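Scent diffusion in treatment rooms: speaker notes
Talk 2 of the afternoon block, Rikwood training day

Slide 1. Title
Wait for the doors to close. State scope: cold-air diffusers in massage and facial rooms. Candles and steam room dosing are covered in the morning block.

Slide 2. Why settings drift
Therapists adapt to a scent within minutes and turn the unit up. The next guest walks into a room set for a tired nose. Ask who has had a complaint of headache. Pause for hands.

Slide 3. Gilmartin site log
1,416 treatments logged, 11 comments on scent strength. All 11 came from rooms without a fresh air supply. Do not claim more than this. No control group, one site, one oil blend.

Slide 4. Room volume
Measure length, width and ceiling height. Use 2,000 cubic feet as the upper limit for one Prenik unit at the low setting. Corridors count if the door is kept open. Mention the Plovoveo suites, where the curtain is treated as a wall and should not be.

Slide 5. Run times
Start the unit before the guest arrives, stop it when the treatment starts. Resume only on request. Intake form must ask about asthma, migraine and pregnancy. If any box is ticked, the unit stays off and the linen comes from the unscented shelf.

Slide 6. Cleaning
Flush with alcohol between blends. Citrus oils leave residue in the nozzle. Check the seal on Wednesday with the filter change. Skip this slide if running late; it is in the handout.

Slide 7. Questions
Likely: hydrosols (yes, separate bottle), blending on site (no), pets in day rooms (refer to site policy). Leave the settings table on screen. 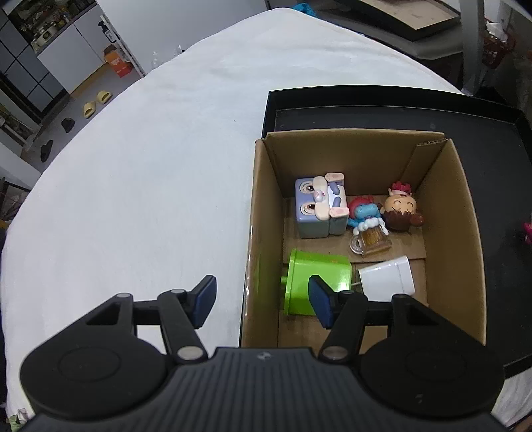

Rikwood Spa Operations, Treatment Standards Team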